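The Dark Room at the End of the Hall

I slept badly for most of my adult life and thought it was a personality trait. Some people are tall, some people can whistle, I lie awake at three in the morning going over a conversation I had with a dentist. My mother was the same. She used to iron at night, and I have a strong memory of the smell of warm pillowcases coming up the stairs when I should have been asleep myself.

So when I moved into the top floor of an old brick building on Zandgate, right across from a bus depot with lights that never go off, I figured it wouldn't make much difference. I was already bad at sleeping. How much worse could I get?

A lot worse! The depot lights are the greenish-white kind, and they came in through the bedroom window and landed on the closet door in a big slanted square. I could read by it. I did read by it, which was part of the problem. By January I was going to bed at nine out of pure exhaustion and getting up at four because there seemed no point in lying there.

A friend at work told me to get blackout curtains, and I said fine, and bought the first pair I saw. They were a lovely dark blue and they did almost nothing. Light came over the top, light came in at both sides, and there was a thin bright line right up the middle where the two panels met, aimed at my face like it had been measured. I clipped the panels together with clothespins. Then I rolled up a bath towel and stuffed it on top of the rod. My bedroom looked like a place where somebody was hiding from the law.

What I needed was somebody who knew about curtains, and that's how I ended up in the workroom behind Jestach, a drapery shop with a window display that hasn't changed in as long as I've lived here (a faded wing chair, a china dog, one tassel). I went in to ask a quick question and stayed until they wanted to lock up.

Ubaldo Sala has been sewing drapes for most of his working life and he has opinions about all of it. He asked me how my rod was mounted before he asked my name. I said it was a regular rod, on regular brackets, and he closed his eyes for a second.

"You bought good cloth and hung it like a flag," he said.

His point was that people shop for fabric and forget about edges. They hold the sample up to the ceiling light, see no light through it, and think they're done. But the cloth was never the trouble. A curtain that stops at the edge of the window glass leaves a gap as wide as your hand, and a gap as wide as your hand will light up a whole room once your eyes get used to it. He wants the rod mounted well above the window and the panels running past the frame on both sides. He wants the ends to turn back and meet the wall, which drapery people call a return. And he wants the two panels to overlap in the middle by a good 4 inches, so that bright line has nowhere to get through.

Then there's the lining, which I could write a whole separate article on and probably shouldn't. The old way is three layers, with a decorative face, a black layer in the middle, and a pale lining against the glass so the house doesn't look like a funeral parlor from the street. The cheaper way is a coating on the back. Ubaldo doesn't hate coatings as much as I expected him to. He says they're fine if you don't mind the stiffness and never, ever put them in a hot dryer. I asked him what happens in a hot dryer. He went to a shelf, pulled down a panel that a customer had brought in, and shook it at me. The backing had gone to crumbs. There were crumbs on my shoes when I got home.

He quoted me $960 for the bedroom, lined and hung, with a proper track. I laughed, and he didn't. So I went home and thought about it for a while, and I also looked at what you get for less. Tostarico, the discount place out by the highway, has ready-made panels for $58 a pair, and I'll say this for them, they're heavy. They come in gray, a different gray, and a brown I can only describe as gravy. I bought the gray. My plan was to spend little on the cloth and put all my effort into the edges, and I told Ubaldo so, over the phone, in a slightly defensive voice.

He was nicer about it than I deserved. He told me to buy a wraparound rod, the kind that bends back to the wall at each end, and to get them longer than I thought I needed. He told me to put a strip of hook tape down the wall behind the outside edge. And he told me black thread for the middle seam if I was going to join anything, because needle holes let in more light than you'd think, and light-colored thread glows when the sun hits it. I've checked this since. It does!

Hanging the things took me a full afternoon and one bad word that my downstairs neighbor mentioned later. I drilled into something that wasn't a stud. I patched it. I drilled again, and hit the stud, and felt like I'd built a cathedral. Then I waited for it to get dark so I could stand in the room with the door shut and see what I had done.

The first thing I noticed was the smoke detector. It has a tiny green light that I'd never once seen before, and now it was the brightest object I owned. Then the phone charger. Then a glow under the door from the hall. This is apparently normal, you fix the big leak and all the small ones introduce themselves. I put a bit of tape over the charger, left the smoke detector alone, and laid the old bath towel along the bottom of the door, so at least it kept its job.

And I slept. I don't want to oversell it, I still woke up once and thought about the dentist. But when I opened my eyes it was black, properly black, and I had no idea what time it was, and I found I didn't care enough to check. I went back under until the alarm went off. It had been so long since an alarm woke me that I didn't know what the noise was.
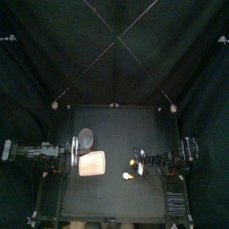 Marisela wrote in after I mentioned all this in my column, to say that I'd left out the mornings. She had done her own bedroom the same way, overlap and returns and all, and then slept straight through her shift because no daylight ever reached her. She now opens one panel by a few inches before bed and says it's the best of both, and would I please warn people.

Consider yourselves warned. She's right, and I had the same trouble in the second week, when I came to at what felt like midnight and it was time for lunch. I've gone a different way and put a lamp on a timer across the room. It comes on 15 minutes before the alarm, very low, and it's a much kinder way to be woken than the bus depot ever was.

I still want the real ones, I should admit. I went back to the workroom last week to buy hook tape and Ubaldo had a bolt of wool out on the table, a deep rust color with a name, Abdelaziz, that he said was just what the mill called it. I stood there and petted it like a horse. He cut me a piece about the size of a napkin and wrote the width of my window on the back from memory. It's on my refrigerator, under the magnet from the pizza place, and I've started putting a little aside.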